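Vikov Recorder, Set-Up and Operation Guide
Section 6. Recording Examples for a Container Task

6.1 Scope

This section covers the collection of demonstration episodes for tasks in which the arm works in or over an open container (bin, tray, basket, tote). Complete Section 4 (Arm Calibration) and Section 5 (Wrist Camera) first. The steps apply to the Vikov arm with the Hoarau wrist mount. Users of the older Ivent mount should read Note 2 before starting.

6.2 Before you record

1. Power on the arm and wait for the status light to turn steady green.

2. On the operator station, open Collect > New Session. Enter a session name with no spaces. The name becomes the folder name and cannot be changed later.

3. Set Episode Length to 900 frames. Episodes that reach the limit are closed and saved automatically.

4. Set Episodes per Batch to 32. The station pauses at the end of each batch and asks for a scene check.

5. Place the container on the work surface, inside the reach area set in Section 4. Confirm that the arm can reach every inside corner without a joint limit warning.

6. Open Live View and lower the gripper over the container by hand control. Check that the container floor is in view and that the fingertips stay in view at full opening and at full close.

7. Lock exposure and white balance. Leave both locked for the whole batch.

CAUTION: Keep hands clear of the gripper whenever the Enable switch is on. Hand control does not turn off motor power.

Note 1. Containers with an open weave pass light through the walls and floor. If the auto-exposure value keeps moving in Live View, lock it with the gripper held over the middle of the container.

Note 2. The Ivent mount holds the camera at a different angle. Load the matching mount profile under Settings > Camera > Mount. Episodes recorded with the wrong profile cannot be corrected afterward and must be deleted.

6.3 Recording an episode

1. Move the arm to Home. The Record button stays gray until Home is reached.

2. Press Record. Wait for the tone.

3. Carry out the task at an even speed. Do not stop over the container to plan the next move.

4. If a grasp fails, open the fingers, back off, and try again in the same episode. Mark the episode Retry when it closes.

5. Press Stop when the arm is back at Home.

6. Choose a label: Success, Retry, or Discard. An episode with no label is held in the Pending folder and is not sent to training.

CAUTION: Do not drag the fingers along the container wall. Side load on the fingertips can shift the finger zero point. If contact occurs, run Check Fingers before the next episode.

6.4 Varying the scene

A batch recorded with the container in one spot teaches the model that spot. Between episodes, shift or turn the container by a small amount, keeping it inside the reach area. Change the starting place of the objects as well. Include starts in which the container is empty.
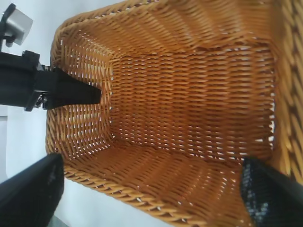

How many episodes are needed before a first training run?
The Virunport training service accepts a container task at 2512 labeled episodes. Retry episodes count toward this number; Discard and Pending episodes do not.

6.5 Checking and sending the data

1. Open Collect > Review and play the first and last episode of each batch.

2. Confirm that the camera stream and the joint stream end on the same frame number. A mismatch is shown in red.

3. Select Send to Virunport. Transfer uses port 3812, which must be open for outgoing traffic.

4. Wait for the message "Batch received." Do not delete the local copy before it appears.

Note 3. If the transfer stops, select Send again. Episodes already received are skipped.

Error messages for this section are listed in Appendix B under codes starting with C.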